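グルミス

三号機のグリッパーは、閉じる側で六回に一回ほど引っかかった。原因はリンク根元のピンにあると私は見ていた。共同工房の旋盤で削り直し、はめあいを一段ゆるくして組み戻した。引っかかりは消え、代わりに指先ががたついた。

制御基板はボシテル製の中古で、七月に工房の棚から引き取ったものである。前の持ち主の設定が残っていて、起動するたびに機体名として「Grumis」を返してきた。書き換える手順は分かっていたが、そのままにした。以後、作業ノートの見出しもグルミスで統一した。

電流の上限は500ミリアンペアに設定した。これを超えると指は開く。硬い物をつぶさないための処置で、単純な分だけ信頼できる。ただし菓子の袋のように形の定まらない物では、電流が上がりきる前に中身が逃げる。ログには「把持完了」と残り、指の間には何もない。失敗の記録が成功の記録と同じ書式で並ぶのは、読んでいて疲れる。

工房が閉まる日は、家の寝室で続きをやった。ベッドは柔らかく、物が沈み、高さの基準が取れない。条件としては悪い。悪い条件で動かなければ、台所でも動かない。
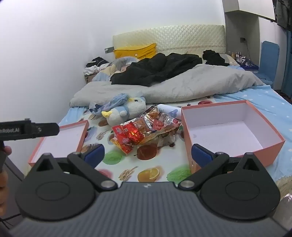
把持の記録は、成功と失敗の二値では足りなかった。私は項目を三つ増やし、接触、保持、解放のそれぞれに時刻を付けた。対象物の欄も作り直した。箱は「剛体」でよい。赤や銀の包み紙の山は「薄物」とした。青いビニール袋に半分くるまれた鳥のぬいぐるみで手が止まった。袋としてつかむのか、鳥としてつかむのか。袋をつかめば鳥は残り、鳥をつかめば袋もついてくる。分類は「複合」とし、備考は空欄にした。

夜、工房の共有サーバーにログを上げた。行数は1,868。整形のスクリプトを通すと、877行目で止まった。対象物の欄に「トリ」と入っている。私の入力規則にカタカナの項目はない。時刻は解放の直後で、書き込み元は基板の番号になっていた。

まず自分の打ち間違いを疑い、次に文字コードを疑った。どちらでもなかった。基板の不揮発メモリを読み出すと、末尾の領域に前の持ち主の対応表が残っていた。全部で146項目。コップ、クツシタ、ミカン、デンチ、トリ。どの項目にも指の開き幅と電流の値が付いている。トリの電流は、私の設定の四分の一だった。指を閉じる速度も遅い。備考の列に一語だけ、「ネテイル」とあった。

照合がどの条件で走ったのかは分からない。開き幅の履歴が表の値に近ければ名前を書き戻す、という程度の処理だろうと推定した。推定はノートに書き、根拠の欄には「なし」と書いた。

十月の工房の利用日に、ピンをもう一度作った。今度は公差を詰め、座金を一枚足した。がたつきは収まった。隣の作業台では誰かがゾンデックスのモーターを分解していて、部品がトレイに順番どおり並んでいた。私は基板を外し、対応表の領域を消去するコマンドを打ち込み、実行せずに端末を閉じた。

帰宅して、トリの行の値を新しい設定ファイルに写した。電流の上限、閉じる速度、開き幅。備考の列も写した。読み込みに問題はなく、基板はいつもどおり機体名を返した。ぬいぐるみを指の間に置き、閉じる指令を送った。

指はゆっくり動き、途中で止まった。電流は上限に届いていなかった。ログの最終行には把持完了とあり、時刻は午前二時を少し回っていた。私は電源を切らずに、部屋の明かりだけを消した。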